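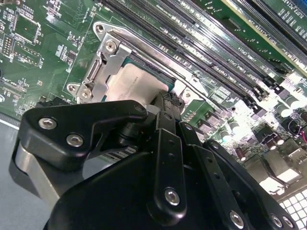

Drurgate starts on second batch of office workstations, chips coming out first

15th April

Work has started on the second batch of retired workstations at the Drurgate shop in Diltuscombe. 100 towers in this lot, same as the last one. Processors are first on the list, then memory, then drives. The finished machines go to Yau, the local training center, which wants them on desks before its November intake.

Most came out of a drafting office that closed its upstairs floor last year. Big green boards, long banks of memory slots, metal cages inside. Heavy. The shop says the lids came off easier than expected and the dust was worse than expected.

The work order covers a processor swap on every machine that passes its power test. Old chip out, socket checked, replacement in. Machines that fail the power test go on the parts shelf and get stripped for whatever is still good. Drurgate did not give a number for how many it expects to lose that way. First batch lost 8.

Sockets are the slow part. On these boards the contacts are in the socket itself, fine gold pins packed close together, and one bent pin can mean a dead memory channel or a machine that will not start at all. The shop had 2 boards go that way in the first batch. Both were written off, and both still get mentioned.

So the rule for batch two is simple enough. Retention frame opened all the way. Chip lifted straight up and off, held by its edges. No sliding, no tilting it back in to see if it seats. Socket looked at under a bright light before anything new goes near it. If there is any doubt the board is set aside with a tag on it and somebody looks again the next morning.

A cover goes over any socket left open during a break. That was in the rules last time too, the shop admits, but was not always done.

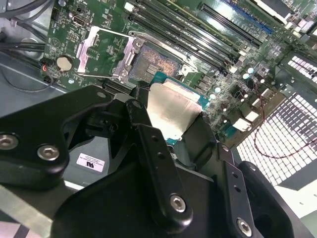
A processor held just off its empty socket on one of the workstation boards.

Old paste is being cleaned off with alcohol and lint-free wipes. The first batch used paper towel for a few days untill fibers started turning up where they should not be. Wipes cost more. Drurgate says it is worth it and has put in an order that should last through the whole lot.

Each chip that comes out is going in a lidded tray with the tower's number on the slot. Last time they went into one box together, and matching them up again took most of a week. Some will be reused in other machines, some sold on. The money goes back into drives, which is where the budget is tightest.

Memory next. The boards take a lot of it, and the plan is to even it out – same amount in each tower, so a class at Yau does not end up with three fast machines at the front and slow ones at the back. That was a complaint with the first batch. Students worked out which desks to grab and got there early for them.

Sticks are tested before they go in. Anything that throws an error is pulled, no second chances. Slots get a blast of air first and the latches are checked, as a few on the last lot were cracked and held the stick in only on one side.

Then cables, which is where the shop expects to lose time. The cases are roomy but the runs are tight around the metalwork, and a fan plug pulled off by accident is easy to miss once the lid is back on. Three machines came back from Yau in the winter with just that problem. Ran fine for ten minutes, then shut down hot. Nothing broken, plug back on, done, but it meant a van trip each way.

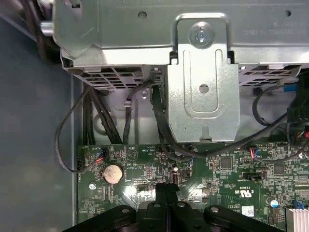
The fix is a last look before the lid goes on. Fan leads, drive leads, power leads, each one pressed home with a finger. The shop has a printed sheet for it now and the sheet stays with the tower until it ships. No sheet, no shipping. Any cable that had to be unclipped goes back through its clip, even if it looks fine hanging free. They move around in the van.

Drives are wiped and then replaced. All of them, including ones that test good. The drafting office asked for that in writing and Drurgate agreed to it when it picked up the machines. Old drives are held under lock at the shop until they are destroyed, and the office gets a list of serial numbers back when it's finished.

New drives are the smaller size. Yau keeps student work on its own server so there is no need for much space on the desk machines. Faster start was the bigger ask. Teachers there said the old classroom computers took so long in the morning that the first part of the lesson was gone before anyone could log in.

Graphics cards stay where they are unless dead. The training center runs a drafting course and a short video course, and both lean on them. A few spares are on the shelf from the 8 that failed last time. Fans on the cards are being listened to, one at a time, with the rest of the bench powered down. Grinding ones get swapped.

Power supplies too. They are tested under load before the new processor goes in, so a bad supply does not take a good chip with it. Anything with a scorched smell or a bulging part is out straight away. 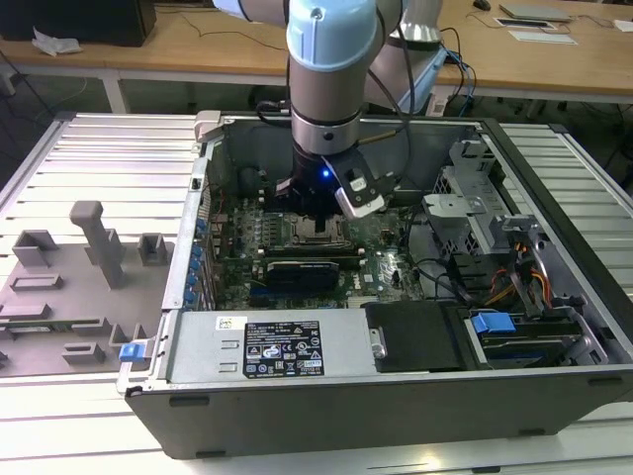

Towers are worked on lying flat, which keeps the board level and the weight off the card slots. It also takes up more bench. The shop cleared out its old printer area to get the room, and the printers have gone to Tralberg, the reuse store on the other side of town, where anyone who wants one can have it for the price of a cartridge. No delivery. Bring a box.

Tralberg is also taking the keyboards that came with the batch. Yau already has enough from last time. Mice are a different matter, the training center is short of them and will take every one that works. Monitors were not part of the deal, the drafting office kept those.

First 60 machines are due at Yau before the summer break. The rest follow when they are ready, no date set. Drurgate said it would sooner be late with good machines then on time with returns, after the winter it had. Yau seems okay with that. Rooms on the ground floor get theirs first, then the evening class room, then upstairs, where the wiring still needs sorting out anyway.

Old classroom computers will come back the other way in the same van. They are small, slow and mostly past saving, but the cases are sound and some of the memory may fit other jobs. Those that can be made to run will be set up with a basic system and offered through Tralberg. Prices not decided. Low, the store said.

Anyone with the same model of workstation sitting in a closet is asked to get in touch with the shop, working or not. Side panels and drive carriers are wanted most. A number of towers arrived without a carrier, and new ones are hard to find at a sensible price. Spare retention screws also welcome, odd as that sounds. They roll.

Drop-off is at the side door in working hours. Please take out any discs and remove your own drive first if you want to keep it, the shop can not hunt for it afterward. Label the box with a phone number. Machines left outside overnight will not be accepted, after two got rained on last fall and had to be scrapped.

The shop counter stays open as normal while the batch is going through, but repairs will be slower than usual. Phone screens and laptop batteries are still being done while you wait. Desktop repairs – allow an extra week.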